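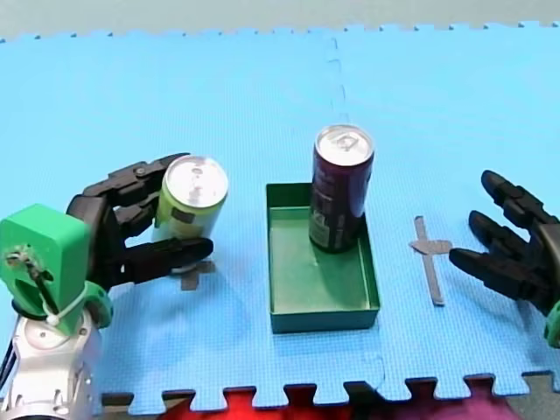 Curnard Deposit Labels is a table of beverage container records keyed to the deposit rules that applied when each container was sold. The table was built so that a redemption center can look up a container type and find out whether a refund is owed, at what rate, and under which version of the rules. Two beverage cans, one standing in a green tray and one held tilted to the left of it, look like one kind of item to most people, but in this table they may belong to different product classes with different refunds, and the class is decided by the contents. The can itself is recorded separately under the material field. The data was compiled by Milagros Macaraeg and is maintained by Lorna Javier.

Version
Release 2, dated 6/18/23. The previous release is still available in the archive folder and should not be mixed with this one. The class codes were renumbered between releases and there is no automatic check for old codes.

Contents
containers.csv – one row per container type, 3000 rows
rules.csv – one row per rule version
centers.csv – redemption centers in the Vavport area, with the material streams each one accepts
unresolved.csv – 682 container types that could not be assigned to a class
CHANGES.txt – differences from the first release

All files are UTF-8, comma-separated, with a header row. Text fields that contain a comma are quoted. Line endings are Unix style. Empty fields mean the value is unknown. A value that is known to be absent is written as NONE in capitals.

Fields in containers.csv
container_id – text. Stable across releases. Do not parse it; the prefix reflects the order of entry and has no other meaning.
material – one of ALU, STEEL, GLASS, PET, HDPE, CARTON, OTHER.
volume_ml – integer, as printed on the container. Where only fluid ounces are printed, the value is converted and rounded to the nearest milliliter, and volume_src is set to CONV.
volume_src – PRINT or CONV.
class – product class code, see below.
rule_id – joins to rules.csv.
refundable – Y, N or empty.
first_seen – year and month of the first record for the type.
notes – free text. Mostly English. Some early entries use the abbreviations of the Ernis sorting line, which are expanded at the end of CHANGES.txt.

Product classes
The class follows the contents of the container as declared on the label. Carbonated soft drinks, beer and plain water each have one code. Juice is split at the volume limit given in the rule version, so the same juice brand can appear in both classes. Milk and milk substitutes are coded but are not refundable under any rule version included in this release. Wine and spirits are coded only where a center reported them.

Mixed drinks are the main source of disagreement. A flavored water with added juice may be declared as water on the front of the label and as juice in the ingredient list. We use the ingredient list. Manalastas uses the front of the label in its own register, so joins between the two will show conflicts in this group. These are differences in method and have not been reported as errors to either side.

Source and method
Container types were taken from intake sheets kept at the redemption centers listed in centers.csv. The sheets are handwritten and were typed in by hand, then compared against a second typing of the same sheets. Where the two typings differed, the original sheet was read again. Barcodes were used to confirm a match where the sheet included one, but they are not part of the release.

Rule versions were typed from the printed notices posted at the centers. The effective date in rules.csv is the date on the notice – centers were allowed a grace period, and the date on which a given center changed its practice was not recorded.

Known problems
Dented or crushed containers were sometimes entered with an estimated volume. These rows have the word EST in notes and should be left out of any calculation based on volume.
Steel and aluminum were not always separated at intake before the centers had magnets. Treat ALU with a first_seen before the September rule change as metal of unknown type.
Imported containers are underrepresented. They were usually refused at the counter and did not reach the sheets.
Cartons with a plastic cap are coded CARTON. The cap is ignored.
Some rows in centers.csv have opening hours that are out of date. The hours are kept for reference only.

Use
The table is suitable for checking counter software, for training counter staff, and for comparing rule versions. It is not suitable for estimating how many containers are sold or returned, as each type appears once no matter how often it was brought in.

Corrections
Send corrections to the maintainer with the container_id, the field, the old value and the new value, one correction per line. Include a photo of the label if the correction concerns class. Corrections to rules.csv need a copy of the notice. Accepted corrections are held for the next release and listed in CHANGES.txt under the name of the sender, unless the sender asks to be left out.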